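Kitchenette walk-through, October
Storora building, second floor
Checked by me, with Bríd Foley along for the second half

I do this one every year before the heaters and the toasters and everything else get plugged in at once, and every year I say I'll keep the comments short. Sorry in advance!

1. Outlets and cords -- PASS WITH COMMENT
All 12 outlets tested fine. The one by the window is loose in the wall again (it was loose last fall too, Octavio Riquelme, I know you're reading this). Please get it screwed back in before the end of the month. I found one extension cord running behind the fridge and took it out. If you need it, it's in the supply closet on the hook.

2. Toaster -- PASS WITH COMMENT
I pulled the crumb tray at 9 in the morning and it hadn't been emptied in a good long while. Unplug it, let it cool, slide the tray out, dump it. Takes a minute. The cord is in good shape and so is the plug, no browning on the prongs. Keep paper away from it, please -- napkins, bread bags, tissues, the memo about the parking lot. I'd like a clear hand's width on every side and nothing stored on top, ever.

3. Tabletop and loose items -- NEEDS ATTENTION
Okay, this is the one I want people to read. The table itself is fine, it doesn't wobble and I went over the edges with my hand and found nothing sharp. It's what gets left on it. Cups end up all over instead of at the back by the wall, and somebody's tissue goes into one of them and then it just lives there.

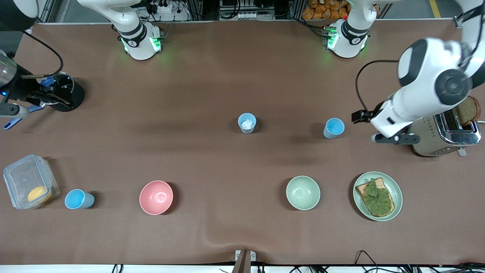
Used tissues go in the trash, and a cup that has had one in it goes to the sink before anybody drinks from it. I also don't love a light plastic cup standing anywhere near a toaster that's on. Bríd brought up the same thing without me saying a word, so that's two of us. Handles on utensils should stay inside the table edge too, so nobody catches one with a sleeve.

4. Food storage containers -- PASS
Lids fit, clips close. I went through the whole drawer and threw out one with a crack in the corner. Anything with food in it needs a name and gets tossed at the end of the week, same as always.

5. Fire extinguisher -- PASS
Tag number 183, needle in the green, pin in place. There was a coat hanging over it. I moved the coat!

6. Refrigerator -- FAIL, recheck needed
The thermometer read 5 over where it should be. Could be the door seal, which has a flat spot near the bottom hinge, or could be that the dial got bumped. I turned it down one notch and will look again tomorrow afternoon. Milk is on you until then.

7. Floor and walkway -- PASS
Dry, mat lies flat. The Hennessy boxes are gone from the back door, thank you, thank you.

8. First aid kit -- NEEDS ATTENTION
Out of the small bandages and the burn gel is past its date. Refill is on the list, work order 112.

Rechecks are for items 6 and 8 only. Item 3 I'm leaving up to all of you, but I'll be poking my head in. Questions to me or to Bríd, and the old sheets are in the binder next to the microwave.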